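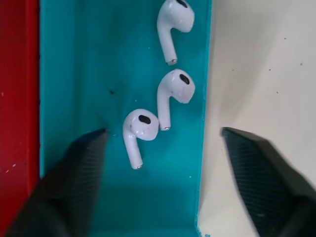

这个月轮到我写“工位来信”，编辑的要求只有一句：别写得像周报。那我就从手腕酸讲起吧。

我在遥操作组待了快半年，日常就是坐在操作台前，两只手各管一条机械臂，一遍一遍地把耳机从盘子里夹起来。对，就是那种白色的无线小耳机，带一根细柄的。我妈问我在新公司做什么，我说教机器人收耳机，她沉默了一会儿，问我五险一金交不交（交的，妈）。

这个任务在我们内部叫 Sowa，名字是 Bogdan 起的，他说波兰语里是猫头鹰的意思，因为项目刚立的时候他天天熬夜。任务本身一句话就能讲完：耳机躺在托盘里，充电盒在旁边，把它们归置好。人做这件事连眼睛都不用抬，我现在边打字边就能把自己那副塞回盒子里。可是换成两根手指的夹爪，你就会发现耳机这东西设计出来根本没考虑过要被这样拿！头是圆的，滑溜溜的，夹在哪儿都像在夹一颗剥了壳的鹌鹑蛋。柄倒是好夹一点，但是细，夹爪张得稍微偏一点，指尖就先戳到盘底了。

我刚来那会儿特别喜欢直接夹头，觉得目标大嘛。Ehsan 在旁边看了我两条示范，什么也没说，把椅子拉过来自己录了一条：先把夹爪完全张开，停在耳机上方，转手腕，让两根手指顺着柄的两侧下去，最后才合。整个过程慢得像在倒茶。录完他说，你要想着它在学你，你犹豫的时候它也学犹豫。这句话我记到现在，因为我确实很爱犹豫。

有一阵子我们训出来的策略有个怪毛病，手伸到盘子上方会轻轻晃两下再下去，像在打招呼。大家查控制频率，查延迟，Remigiusz 还把腕部相机拆下来重装了一次。后来我翻自己的录像，翻得脸都红了：那两下是我晃的。我每次下手之前都要左右找一找位置，自己完全没意识到。那一批里我录的一共 31 条，全部重录，我请全组喝了汽水。
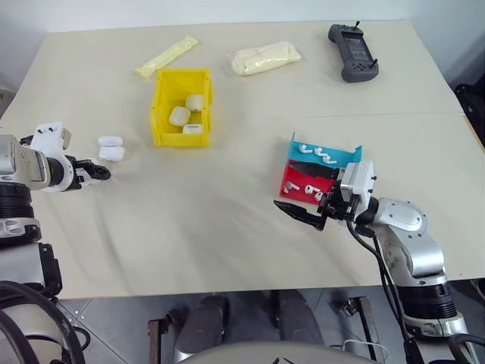

说到相机，新同事最常问的就是操作的时候到底看哪个画面。我的习惯是大动作看头部那一路，整张桌子都在里面，两只手离得多远、胳膊肘会不会蹭到东西，一眼就有数。等夹爪快到托盘了，再把注意力挪到腕部那一路，手指和耳机柄之间还差多少，只有它说得清楚。切换的时候脑子会有那么一瞬间发懵，左右上下全要重新对一遍，头一个星期我下班坐电梯都有点晕。Hubert 不这样，他全程只看头部画面，夹得照样准，我至今没搞懂他是怎么做到的（问他，他说“感觉”，谢谢，很有帮助）。

托盘的颜色也有人来问过，一格蓝绿，一格红，是不是有什么讲究。我个人的理由很朴素，白耳机放在这两种底色上，盯一下午眼睛也不至于花。要是放在浅米色的桌面上就惨了，我试过，录到后来我都是靠影子在找耳机。

再讲讲摆放。每录一条之前要把耳机重新摆一遍，这件事听着最没技术含量，却是我吵架吵得最多的地方。我这个人天生爱整齐，摆着摆着就摆成一条线，柄全朝一个方向，看着可舒服了。Witold 路过就伸手给我拨乱。他的道理是，真到了客户那里，比如 Stukirstead 的返修台，耳机是从袋子里倒出来的，什么姿势都有，你给它看的全是站军姿的，它以后见了趴着的就不认识了。道理我都懂，但拨乱了再录真的难很多，尤其是两只挨在一起的时候，夹一只，另一只跟着滚。我们现在的折中办法是整齐的也录，乱的也录，每个人轮着摆，谁摆的谁不许录，免得给自己放水。

失败的要不要留，也是个老话题。我原来是夹掉了就删，现在不删了，掉了就接着夹，把“掉了以后怎么办”也录进去。Ehsan 管这个叫救场。我觉得救场的示范录起来最有意思，人会一下子专注起来，肩膀都绷紧了。不过故意弄掉再去捡的那种不算，看得出来的，动作太从容了。

截到我写稿的时候，Sowa 的双臂示范攒到了 317 条，其中一部分还等着 Remigiusz 过一遍标注。Jenix 那边答应借给我们的新主手还没到，据说手柄轻了不少，我的手腕表示非常期待。到了之后会先放在靠窗那张操作台上，谁都可以来试，登记表贴在台子侧面，一次最多 2 个小时，超时的请自觉让位，我说的就是你，Hubert。

对了，我们还缺人手。不要求会写代码，打游戏打得好的欢迎，会做针线活的更欢迎！上个月从 Ullov 过来帮忙的一位同事平时爱钩毛线，坐下练了 10 分钟就比我当初练三天强，我心情很复杂。想来的话直接到我工位找我，桌上放着一大包话梅的那个就是。下一期轮到 Bogdan 写，他说要写电缆怎么走线，我已经替大家劝过他了，没劝住。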